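Notes for the April talk, Tetholm evening session
Chaimae Alaoui
Can a machine do the chores yet?

Slot is 20 minutes plus questions. Keep water handy. Skip the Lodetti part if the session before runs over.

Opening

Ask for a show of hands: who has a machine at home that washes dishes? Most hands go up. Then ask who has a machine that puts the dishes in, takes them out again and stacks them in the cupboard. Wait for it.

That gap is the talk. The dishwasher has been a good machine for a long time. It works because a person does the hard part at both ends, and we never count that part as work.

Say early on that I am going to give a plain answer. Can machines do household chores yet? A few of them, slowly, in a kitchen they have practiced in. Can they do shop-floor chores? More of them, if the parts come in the same way every time. The rest of the talk is the detail.

What the hand has to deal with

People think the hard part is thinking. For most chores it's the last inch. You can see a cup fine from across the room. Close in, there is very little to go on.

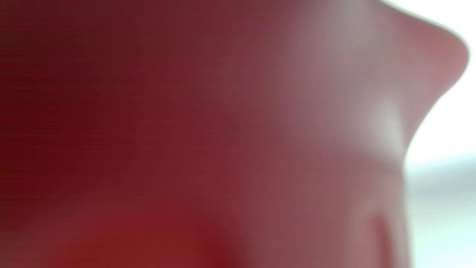
When you reach for something in a full sink you stop using your eyes almost at once. Your fingers tell you whether it's cloth or a sponge or the side of a bowl, and how hard you're pressing. Most grippers have very little of that. They get a picture, and how wide the fingers are open, and sometimes a force reading.

Pause here. Ask people to think about the last time they fished a spoon out of soapy water.

Points to get through, short:

Soft things have no fixed shape. A towel is a different object each time you put it down.

Shiny and pale things are hard for cameras. Strong light behind an object makes it worse.

Anything pressed right up to the lens is mostly color. The program has to remember what it saw a moment ago.

People often ask why we don't add more cameras. We can. Then there are more pictures to process, more cables, and more things to knock against the faucet. Ismail Chraibi has a good line on cables but I always get it wrong, so leave it out unless he's in the room.

The Provia numbers

Go slowly over this part. It's the only one with figures.

At Provia we logged 2,337 attempts at small kitchen jobs. Picking up, putting down, moving from counter to rack. Two people scored them separately and we threw out the ones where they didn't agree, which was 244. I want to say that out loud, as those are cases where grown adults watching the same clip couldn't decide if the job was done. Was the bowl put away, or was it just near the shelf? If we can't agree on it, the machine has nothing to learn from.

We used four kinds of task. Don't list success rates from memory. They're on the handout, and last time I mixed up two of the rows and had to send a correction.

What I can say without the handout: flat, stiff and dry went best. Anything with a handle was uneven. Cloth was the worst by a long way.

Handles

This gets its own section because I am asked about it every time. A handle looks like a gift to a robot. It's made for holding. But it's made for holding with four fingers and a thumb, by someone who can feel the weight swing. 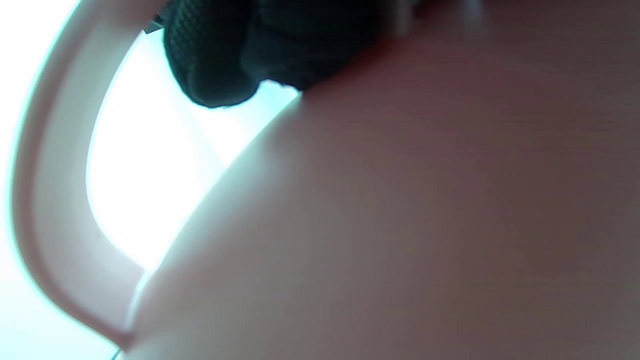

With two fingers you have a choice to make. You can pinch the handle, and then the whole weight hangs off to one side and wants to turn. Or you can put one finger inside and one outside and grip the wall, and then you need to know how thick the wall is and how far down you can go before you hit something. A full cup and an empty cup look the same from the side – and they don't behave the same at all.

People switch between these without noticing. I do it while talking on the phone. The machine has to pick one and commit, and if it picks badly it backs off and starts over. A lot of the slowness you see in the videos is that.

Mention that most demo videos are sped up. Not to be rude about it. Just tell people to look for the small number in the corner.

The shop floor (Lodetti)

Cut this if time is short.

Lodetti packs small fittings into trays. They brought in one arm for the tray work and kept the people on sorting. It does well at that. The trays come down the line facing one way, the fittings all weigh the same, and the light doesn't change between morning and night.

What it doesn't do is sweep up or clear a jam. It doesn't notice that a box has a wet corner either. Those are chores too, and they fill more of the day than the manager expected when we sat down and wrote them out.

Amrani tried something similar with mixed returns and stopped. Every box was different. They may go back to it next year with a better gripper. I'd say that was a sensible decision and I told them so.

What I'd buy today

Someone always asks, so answer it before the questions start.

For a home: a dishwasher, a washing machine and a floor robot if your floors are clear. I wouldn't buy an arm for a kitchen yet.

For a small shop: look at the one job where the parts always arrive the same way, and price an arm for that. Leave the odd jobs with people for now. Ask the seller to run it with your own parts – your dirty ones, the ones off the line – and stand there for a full hour.

Questions

Likely ones: safety around kids (the ones we use stop on contact, but I wouldn't leave a child with one), jobs (say what happened at Lodetti, don't guess beyond that), and how many years. I don't give a year.

Handouts are in the blue folder. Collect the spare ones at the end.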